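Reviews > Robotics > Software & Simulation > FAQ

Filed under: Kits We're Not Sure About

Itance Kitchen Pack: your questions, our doubts

Updated Saturday, March 23, 2024
7 comments

What does Hastton sell under the Itance name?
A simulated kitchen, two-finger gripper included, for training and testing pick-and-place routines before you risk a real arm. You get the room, the counter clutter and a viewer called Ra. You do not get hardware, whatever the box art on the store page suggests.

What does it cost?
$904 for one seat. Updates are free until October, and Hastton has not told us what happens after that. We asked twice.

The product page says "1,894 ready tasks." Is that true?
Depends what you call a task. Plenty of the ones we opened were the same pick with the objects nudged over a little. We would have been happier with 100 that differed in some way that matters.

How good does it look?
Fine from across the counter, less fine up close. The marble and wall tile hold up. The food and packaging are plain, and small things in the wrist view can be hard to make out.
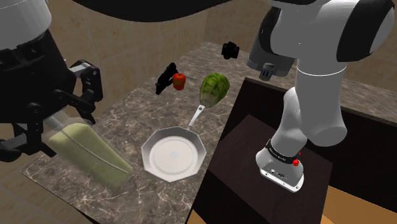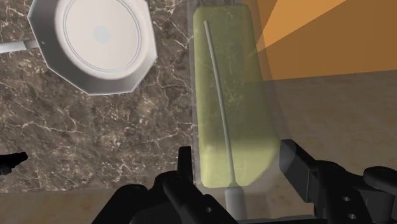
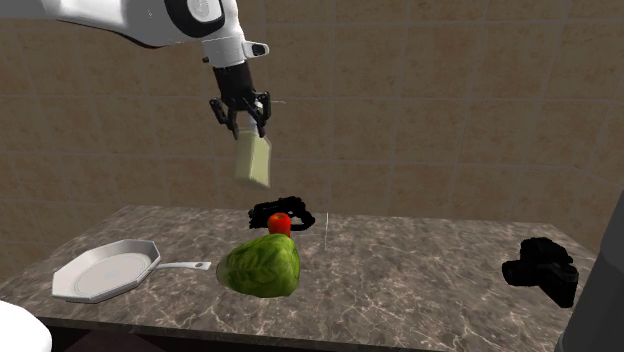 Itance kitchen, three views. First and last: gripper holding an item. Middle: close view between the fingers.

Does a good grip in the simulator mean a good grip on my bench?
No, and the sales copy should stop hinting that it does. A box held up by its top end makes a nice still. It says nothing about how a full carton sags or how a slick bottle slides. Friction in Itance is one slider per object, and the default values come with no source. Measure your own and type them in.

Can I bring in my own objects?
Yes, if your meshes are clean. Ours were not, and the importer failed without a message. Budget an afternoon.

Is the close view any use for training?
Some. Look at how the see-through panel and the block run together in the middle picture. If your model has to find edges, that haze could be good practice or it could be junk data. Hastton calls it "visual variety." We'd want a switch to turn it off — there isn't one.

How does it compare with Dendetti?
Dendetti has fewer rooms and an uglier viewer, but its contact settings are documented and you can read the logs without a plug-in. For grasp work we would still start there.

Is there a trial?
Seven days, card required. Cancel from the account page; the link in the welcome email was dead when we tried it.

So should I buy it?
If you need kitchen views in quantity and you already have real grasp data to check against, maybe. If you are hoping to skip the real arm, keep your $904.

Shares: 100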